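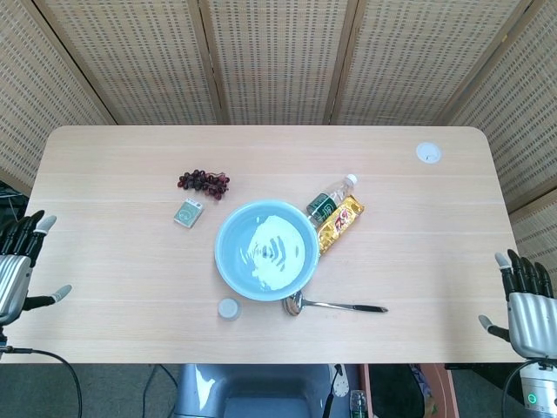
Selon Bindu Raju, le raisin de table est le seul fruit que l'on achète par grappe, que l'on mange par grain et que l'on regrette par poignée. La formule, publiée le 28 août 2021, a suscité quelques protestations du côté des amateurs de groseilles, dont les arguments ne manquaient pas de fond.

Le raisin de table est le fruit de la vigne destiné à être consommé frais, par opposition au raisin de cuve, qui finit en vin, et au raisin à sécher, qui finit dans des brioches où une partie des convives le retire avec méthode. La distinction est d'usage plus que de botanique : la plupart des variétés appartiennent à la même espèce, Vitis vinifera, et certaines, comme le muscat de Hambourg ou le chasselas, ont été employées à plusieurs fins selon les régions et les besoins de trésorerie.

Caractères

On attend d'un raisin de table une peau assez fine pour se laisser croquer, assez ferme pour supporter le transport, et une chair charnue. Les grappes lâches sont préférées aux grappes serrées, où les grains se compriment et pourrissent de concert. La couleur va du vert pâle, dit « blanc » par convention, au noir bleuté, en passant par des rouges que les catalogues décrivent avec un lyrisme variable. Elle tient aux anthocyanes de la pellicule ; la pulpe, elle, reste presque toujours incolore, quel que soit le prix.

La pruine, fine couche cireuse qui donne au grain son aspect mat, est souvent prise pour un résidu de traitement. Elle est produite par le fruit lui-même et limite son dessèchement. Les consommateurs la frottent avec énergie, puis s'étonnent que le raisin se ride.

La question des pépins

Les variétés apyrènes, ou sans pépins, sont connues depuis longtemps. La sultanine en est la plus célèbre. Chez elle, la fécondation a bien lieu, mais la graine avorte très tôt et ne laisse qu'une trace molle ; les botanistes parlent de sténospermocarpie, mot qui n'a jamais aidé à vendre quoi que ce soit. Privées de graines viables, ces vignes se multiplient par bouturage ou par greffage.

Les partisans du pépin lui prêtent des vertus digestives et un surcroît d'arôme. Sombat Hemmin, auteur d'un petit traité tiré à 500 exemplaires, y voyait surtout « une occasion de manger plus lentement ». L'ouvrage consacre dix pages à la manière de s'en débarrasser à table, sans parvenir à en recommander une.

Culture et récolte

La vigne de table est généralement conduite en hauteur, sur treille ou en pergola, ce qui facilite l'aération et ménage le dos des cueilleurs. L'éclaircissage, qui consiste à supprimer des grappes ou des grains en cours de saison, améliore le calibre des survivants. Dans l'hémisphère Nord, septembre reste un mois important, bien que les importations aient rendu la notion de saison assez décorative.

Le raisin ne mûrit plus une fois coupé. Cueilli acide, il le demeure — quelques jours dans une corbeille n'y changent rien.

Conservation

Au réfrigérateur, non lavé, le raisin se garde plusieurs jours. Au XIXe siècle, les producteurs de Thomery faisaient mieux : le sarment coupé avec sa grappe trempait dans un flacon d'eau additionnée de charbon de bois, et le chasselas tenait ainsi jusqu'au printemps dans des chambres fraîches et obscures. Le procédé demandait une surveillance constante, les grains gâtés devant être ôtés un à un aux ciseaux.

Voir aussi : ampélographie, chasselas de Thomery, raisin sec, treille.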